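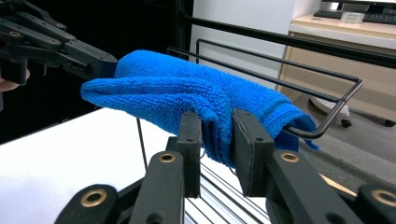
Attachment 1: gripper view, towel pinched over the rack, second gripper coming in at upper left

Ticket: Wallier cloth tracker jumps from the towel to the rack contents
Component: Wallier / tracking
Opened by: Kanokwan Panyasiri, Sultis
Priority: normal
Status: closed, fixed by configuration

Original report, Tuesday 9:40 am

Hello all, and thank you in advance for reading through this, I know I tend to write these long. We are running Wallier on our two-gripper towel recordings to get a cloth mask and two "held point" tracks per episode, which then go into Meesuk for training. It had been behaving very nicely until we moved to release 8. Now, in a good share of episodes, the cloth track is fine while the towel is held up and then, somewhere in the lift, the mask lets go of the towel and settles on whatever is in the rack underneath. Once it has settled there it stays there happily until the end of the episode, with high confidence, which is the part that bothers me most. If the score dropped we would at least catch it in the filter.

I went through 53 episodes by hand yesterday (tea was involved) and wrote down the ones where the jump happens. I've put the list in the shared folder. It never happens in the gripper views, only in the head view. In the gripper views the towel fills so much of the picture that there isn't much else to latch onto, so perhaps that tells you something, or perhaps not.

What I have already tried, so you don't have to ask:
Cleared the Wallier cache and reran. Same episodes fail, at the same frames.
Ran on the other workstation. Same.
Turned off color jitter in the preprocessing step. Same.
Turned the confidence floor up. We lose good episodes and keep the bad ones.

Reply from support, Tuesday 11:15 am

Hi Kanokwan, no apology needed, this is exactly the sort of report we like getting. Same episodes failing at the same frames is a great clue, so we can leave the random seed alone.

Before we get into the tracker itself, could you check the stream alignment? Release 8 uses the gripper opening signal as a hint for where the held points should be, and if the gripper stream is late against the head stream, the hint lands in the wrong place during fast motion. In Skornine, open the session, go to Clocks, and look at the offset row for each gripper. If either one is over 20 ms, run Realign and send us the before and after numbers. Please also attach a head view still from the kind of moment where the towel is up over the rack.

Update from Kanokwan, Tuesday 1:50 pm

Good thought, and I was rather hoping it would be that! Sadly the offsets look lovely: 7 ms on the left and 7 ms on the right. I ran Realign anyway to be thorough and the numbers came out the same, and so did the tracks. I've exported the Clocks page as text and put it next to the episode list.

One more observation that may be useful. I switched on the debug overlay for the support plane (the setting we had never touched before, I will admit) and the plane looks too high in the failing episodes. It should be lying on the tabletop. Instead it floats at what looks to me like the height of the rack. In the good episodes it sits where it should. Still attached as you asked.
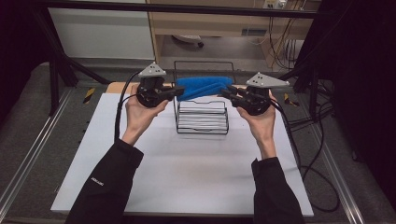 Support plane estimation was rewritten for release 8, and I think your overlay has put us on the right path (thank you for poking at a setting you'd never touched, most people don't). The old code fit the plane once per session, from an empty-hands segment at the start. The new code fits it again for each episode, from the largest flat patch near the center of the head view, and it assumes that anything well above that plane is being held. Now look at your still: the blue towel is hanging between the two sets of jaws, and directly below it, in the center of the table, is the rack with folded white cloths in flat layers. To the plane fitter, a flat pile of cloth in the middle of a white tabletop is a very tempting patch. If it fits the plane there, the height cue for the held towel shrinks, and the tracker falls back on texture. Folded cloth looks a lot like cloth, so off it goes.

That is still a guess, so here is how we would like to test it. In the session config, under plane, set refit to session instead of episode, and set seed_region to a box over bare tabletop, well clear of the rack. The lower part of the board in the head view should do nicely. Please rerun only the failing episodes first. Keep the old output folder, because we'd like to compare the plane heights between the two runs.

Update from Kanokwan, Tuesday 4:30 pm

I'm so pleased to write this one. With both settings changed, every episode on my failing list now keeps the towel from start to finish. I watched them all at normal speed and then again slowly around the frames where they used to jump. The overlay sits flat on the tabletop as it should.

Then, being curious, I tried the two settings separately. With refit set to session but no seed region, the jump comes back in a few episodes. With the seed region but refit left on episode, everything is fine. So for us the seed region seems to be doing the work, and I've put refit back to episode, partly because we do bump the table now and then and I would like the plane to follow.

A small question while I have you. The seed box is given in image coordinates, and the hands pass through the lower part of the head view quite often. Does a hand in the box spoil the fit? I haven't seen it happen, but I'd sleep better knowing.

Reply from support, Tuesday 5:05 pm

Wonderful news, and thank you for splitting the two settings apart, that saved us an evening. On hands: the fitter takes the median over the opening stretch of the episode, so a sleeve or a gripper passing through is fine. If hands rest in the box for most of that stretch, you will get a warning called plane_occluded in the log and the fit falls back to the previous episode. A quick search for that word after each batch is plenty.

For the developers reading along, I've opened two follow-ups. One is to reject plane candidates whose edges don't reach past the rack area. The other is for the confidence score, which really shouldn't stay high when the mask moves from one piece of cloth to another between neighboring frames. Kanokwan is right that this is the worse of the two problems, and I have marked it that way. The failing episode list is linked from both.

Last update from Kanokwan, Wallier ticket closed by reporter

Full batch rerun overnight, no jumps, and no plane_occluded lines in the log. Meesuk has taken the new masks without complaint. I've added the seed region to our default session config with a comment pointing here. Please do ping me when the confidence change is ready, I would be glad to run it over the old output folder, which I am keeping until then.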